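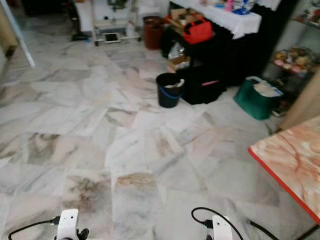
Of all the results I have read this year, the one that has cheered me most is a small one about pauses. The Urkton group trains its two-armed robots the way many people now do, by recording a person driving the arms through a job and letting a network learn from the recordings. What they changed was the cleaning up afterwards. Most teams trim the dull parts, the stretches where the robot stands about and the driver is making up their mind. Urkton kept them. A view like the one from the robot's head, with a great deal of veined marble floor, the two white grippers low down and a black bucket with a blue band over towards the right, would normally be first for the bin, and I think throwing it out has been a mistake for years.

The paper compares two models trained on the same 1,923 recordings, taken in ordinary homes and shops. One set was trimmed hard, the other left whole. Both models were then given 50 tidying jobs in rooms they had never seen. The trimmed one was quicker off the mark, and on the easy jobs there was little between them. The difference came when something went wrong. A bag slid off a shelf, or a chair had been moved, and the trimmed model kept reaching for where things ought to have been. The untrimmed one backed off, turned its head, and had another go. I read that section twice on the train and nearly missed my stop!

Why should it help? My own view (the authors are more careful) is that a pause is full of information. When a person driving a robot stops, they are looking. They turn the head a little, they see that the bag they wanted is behind the bucket, they work out which arm should go first. Cut that out and the network sees a string of confident movements with no sign of how anyone chose them. We would never teach a child to cook by showing only the seconds when the knife is moving.

There is a second thing, and it is about floors. Anyone who has worked with cameras on moving machines will have a floor story. Mine is a polished stone one in a hotel lobby in Plomanell, where our little delivery cart treated every dark vein as a step and crept along like a cat near a bath. Stone with brown blotches in it is hard. Shine makes it worse. If your training set goes from one close-up of a hand on an object to the next, the machine hardly ever gets a proper look at the ground it is standing on, and then we act surprised when it is nervous of a stain. The whole recordings are full of floor, hours of it, at every angle.

I should be fair to the other side. The Barbier benchmark, which lots of us use to compare methods, rewards speed, and on speed the untrimmed model does worse. It hesitates. On some runs it hesitates for so long that you want to give it a push. Storage is a real cost too, and a small lab can't shrug that off. And a lazy driver leaves a different sort of pause from a thoughtful one - the paper doesn't try to separate the two, and I wish it had. Somebody tired at the end of an afternoon is probably not teaching the robot anything except how to be tired.

Even so, I'd take the slower machine. A robot that is going to work among people's bags and boxes, in rooms that were never laid out with it in mind, needs the habit of stopping for a look far more than it needs to save a second on each reach. I have had that argument with colleagues who build for warehouses, where everything is where it should be, and for them I can see it comes out the other way.

At Drarer we have started keeping our pauses, as of March. So far that means 500 recordings with the quiet bits left in, and a simple note from each driver on what they were looking for when they stopped. The notes are lovely to read. "Wasn't sure which handle." "Wanted to see behind it." I have no results to show yet, and the first training run fell over for a very boring reason to do with disk space. The second one starts as soon as the new drives arrive.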